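Subject: Re: [translators] Regional words in the Womton cookbook
From: Parvaneh Azimi
Date: 09/06/2024

Dear all,

thank you for the answers on the bread chapter. I take the open point first and then I have a question of my own.

On the earlier message:

> The glossary now has 281 entries and I still find "bun", "bap" and
> "roll" used for the same thing, sometimes on one page. Can we please
> choose one? Also I don't see why "griddle" has become "frying pan"
> in the second half. My grandmother would not have accepted this.

I would choose "roll" for all of them. I have looked through the whole text and "roll" is already in most of the recipes, so it is the least work. "Bap" can stay in the title of the Borodus recipe, where it is a name and people will search for it.

With "griddle" I agree, and the mistake is mine. I translated the second half in winter from the older typescript, and there the word is a general one for any flat pan. I will put "griddle" back wherever the dough is baked without fat.

Now my question. In the soup chapter the author writes "a spoon" and never says which one. For salt I believe she means a teaspoon, but for flour it must be the big one, otherwise the soup stays thin. Do we write what she wrote, or do we decide for the reader? The Carbone edition decided, and I find it easier to cook from. The Wistis edition kept the plain "spoon" and put a note at the front. I have cooked the barley soup both ways and I prefer the big spoon, but this is only my taste.

The shared page for the glossary is still the same one.

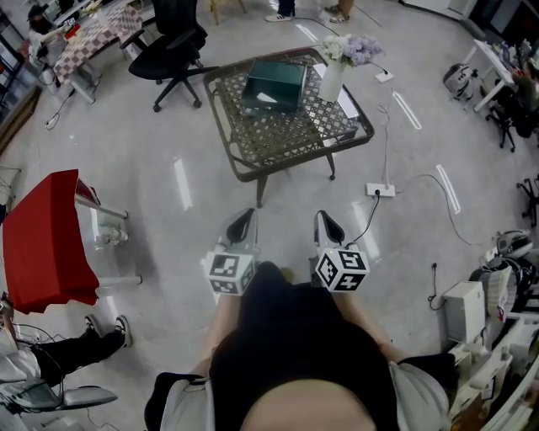
Page last changed: 09:11, revision 149

Entries from S to Z are not checked yet. "Simmer" and "stew" need a second reader, and for "strong flour" I would like somebody who bakes in Britain. Please write your initials beside an entry when you have read it, also if you change nothing.

I am away for the last part of June, so send me the soup comments before that, if it is possible.

With kind regards,
Parvaneh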